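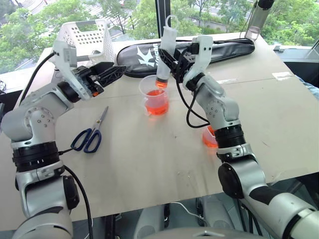 Last updated: December
Reading time: 4 minutes

I had promised myself I wouldn't write about the Skurnine crossing until my shoulders had forgiven me, but it's Wednesday, the kettle is on and I can lift my arms above my head again, so we may as well get on with it.

For anyone new to the blog, the Skurnine is a nine-mile open water paddle race from the slipway at Rinomton down the estuary to the beach at Fikville. You can do it on a board, a surfski or an outrigger canoe, and they all go off within a few minutes of each other, which makes for a very crowded first bend. I was on my old fourteen-foot board, the one with the repair on the nose (yes, still), wearing number 771 and a pair of leggings I have regretted ever since.

I drove up the night before with Jasmina Mujić, who had talked me into the whole thing back in the spring when it was warm and I was feeling generous. We stayed in a room over a bakery. Lovely, except that bakers start at three in the morning and they like the radio. So I was awake for the shipping forecast, lying there listening to somebody drop trays, and wondering whether to take the wide fin or the narrow one. I took the wide one. More on that later.

The start was delayed while they moved the first buoy, and we all stood in water up to our knees getting colder and making jokes that weren't very good. Then the horn went, and off we went with it. I'd planned to hang back and let the surfskis clear out, but there was a little gap on the left side and I'm afraid I went for it like a woman half my age. For ten glorious minutes I was properly in the race! I had a nice quick woman in a green hat just ahead of me and I sat on her wash all the way to the moorings, hardly working at all.

After the moorings the estuary opens out and the wind comes at you from the side, and this is where the fin came in. The wide one tracks beautifully on a lake. In a side chop, with the tide pushing the other way, I found it gripped so hard that every little wave wanted to tip me over it. I paddled on my right for what felt like the whole of the middle section, and the green hat got smaller and smaller and then went round the headland without me. I fell in twice. The second time I swallowed a good deal of estuary and said something that a passing canoe crew very kindly pretended not to hear.

It was Nahuel Huenchumán who got me going again. He was on a board too, a long white thing he'd borrowed for the day, and he came up beside me while I was still on my knees coughing. "Shorter strokes," he said, "and look at the church." I hadn't noticed there was a church. But I looked at it, and I shortened my stroke, and my feet stopped fussing -- it's amazing how much of balance is where you put your eyes. We went along together for a couple of miles, taking turns in front, until he got a runner on a bit of swell and was away. I did shout thank you, but I think the wind had it.

The last stretch is downwind if you're lucky, and we were lucky. I caught four or five little bumps that carried me further than I deserved, and came up the beach at Fikville with legs like string. You have to run over the shingle to the arch with your paddle. I walked, quite briskly.

Jasmina had been in for ages and was already in her dry robe, halfway down a bowl of soup. She was third in her age group and has been very good about not mentioning it, except when she has. I came 40th on the boards and I'm more than happy with that -- two years ago I pulled out at the headland and went home in the safety boat with a blanket round me.

A few things I'd do differently. Narrow fin, or at least have the narrow one in the van. Two gels tucked in the vest and none in the deck bag, as I can't get at the deck bag in chop. Gloves for standing about, off before the horn. And I'd book somewhere that isn't over a bakery, though I will say the cheese twists were superb.

We've both put our names down for next year. The board is in the garage, still sandy, and I've told myself I'll rinse it at the weekend.

Comments

Halilović: Well done you! I did it on a ski and that side chop was horrid for us as well. Which narrow fin do you have? I'm looking for one for my daughter.

Moorhen: I was the soup tent. You had three bowls.

Petra W: Is it suitable for a first long race? The furthest I've gone is five miles and that was on the canal.

Halilović: Petra, I'd do a sheltered one first, then come and join us. The safety boats are very good but it's a long way to the beach if you're tired.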